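Dovari Small Wooden Cubes, Five Colors

Home / Sorting and Stacking / Loose Blocks

Sold by the set. Ships in a flat carton with a drawstring bag inside.

About these cubes

We have been selling blocks in one form or another since the shop opened, and if you had told us back then that the plainest thing on the shelf would be the one people write to us about, we'd have laughed and gone back to dusting the castles. But the little Dovari cubes have a following! Teachers reorder them, grandparents reorder them, and we have one very loyal customer who glues them to picture frames and sends us a snapshot every January (please don't stop).

They are small wooden cubes in red, orange, yellow, blue and green. There are no letters on them and no numbers, and the edges are eased just enough that they feel friendly in the hand while still sitting square on top of one another. The paint is water-based and goes on in thin coats, so you can still feel a bit of the wood through the color. Now and then you will get a cube with a small knot or a slightly darker face. We leave those in the sets, and many of our customers say they end up with a favorite.

What people use them for

Color sorting is the obvious one, and it's a lovely place to start. Tip the bag out, put down a few saucers or squares of felt, and see who wants to put the oranges together. Orange is the color that causes the most discussion, sitting as it does between the red and the yellow, and we chose the shade with a good deal of fussing so that it would hold its own in lamplight as well as by a window.

After that comes stacking, and lines, and patterns, and then all the games children make up for themselves, which are generally better than ours. A-yeong Noh, who looks after our classroom orders, likes to set out a row with one color missing and ask what ought to go there. She also uses them at home as counters for board games that have lost their own pieces, and as something to fiddle with on long phone calls.

Older hands like them too. Several of our customers keep a bag by a favorite chair for finger practice, picking the cubes up one at a time and setting them down in a new place, and they tell us the size is about right for it – big enough to get hold of, small enough that you have to pay attention.

Choosing your surface

It may sound a funny thing to go on about, but what you put under the cubes makes a real difference. On a bare tabletop they slide, they click, and the one you want is forever heading for the floor. On a thick rug they lean. The nicest arrangement we know is a flat sheet of something plain, with a bit of grip to it, spread over a table at whatever height suits the people using it.

We stock the Faltmont roll for this, a heavy brown paper that comes in a width to suit most tables. It lies flat after an hour or so under a couple of books, you can draw circles and boxes on it for sorting games, and when it's too scribbled on you tear it off and pull out some more. All five colors show up well against brown, and the yellow in particular looks much sunnier than it does on white.

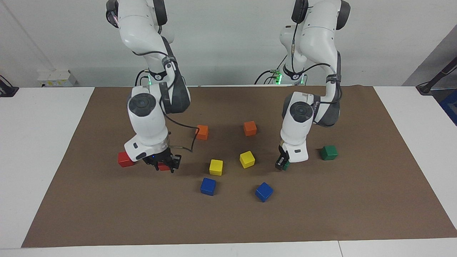 If you'd like something that lasts longer than paper, the Wudthorpe felt mat is the one to look at. It costs more and it does collect cat hair, but it rolls up with the cubes inside and makes a very tidy present.

Details

Material: solid beech, painted
Colors: red, orange, yellow, blue, green
Full set: 110 cubes, mixed colors
Bag: unbleached cotton with drawstring
Recommended age: 3 and up. Small parts, so please keep them away from younger children.

Looking after them

Wipe with a damp cloth and let them dry in the open before they go back in the bag. Please don't soak them or run them through the dishwasher. Lauri Eskola, who packs most of your parcels, tried it with a bag of seconds and they came out looking like old dice. If a corner gets rough, a few strokes with fine sandpaper will put it right, and a bare corner does no harm at all.

Ordering and returns

Orders placed before 2 in the afternoon usually go out the same day. If you buy 15 sets or more for a school or library, write to us first and we'll work out a better price and put everything in one big carton. We can also make up single-color bags on request, though blue sells quickly and you may have to wait a little for it.

Should the cubes not suit you, send them back within a month in their bag and we'll refund what you paid for them. Missing a color, or had one go down a heating vent? Drop us a line and tell us which – we keep a jar of spares by the packing bench and will pop one in an envelope for the cost of the stamp.

Goes well with

Faltmont brown paper roll
Wudthorpe felt mat
Heo nesting trays, set of three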